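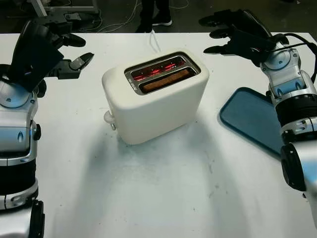 Sound Art & Installation > Tech help

Contact mics on a steel staircase, too much footfall

palumbo_f
Feb 3, 2018
I'm putting a piece in the stairwell at Samthorpe in August. It's 12 contact mics under the treads, going to four speakers on the landings. The idea is that you hear the building ring after people pass. What I get is mostly thuds. I've tried a high pass at 60 Hz and it barely helps. Has anyone dealt with this?

mcuesta
Go a lot higher with the filter. Most of a thud on steel stairs is well above 60. Also, where under the treads are they? If they're in the middle you get the shoe and very little else.

palumbo_f
Middle, yes. Taped.

Crescencio C.
Tape is the problem. Use a thin layer of epoxy or a good clamp. I had a railing piece in Lavcombe and the clamped mics picked up the ringing fine, no filter at all.

mcuesta
A railing isn't a tread, nobody stands on it. I'd move them to the stringers before gluing anything. Samthorpe may not let him use epoxy anyway.

Crescencio C.
They let me glue there. Ask first, obviously.

hanan_ah
What preamps are you using? Piezos into a normal line input sound thin, and then people boost the lows to make up for it and get more thud. You want a high impedance input.

palumbo_f
Straight into the interface, line in. So that could be part of it. I can borrow 3 preamps to test with.

casimiro
I'd leave the thuds in. It's a staircase. I saw Tasach, the stair piece by Didenko, and the footsteps were the best part of it.

mcuesta
He said he wants the ringing, though.

palumbo_f
Moved one mic to the stringer with a clamp and put it through a preamp. Much better, and the ring lasts about 15 seconds with the doors shut. Still some thud from people coming down fast. Will try the higher filter on Monday.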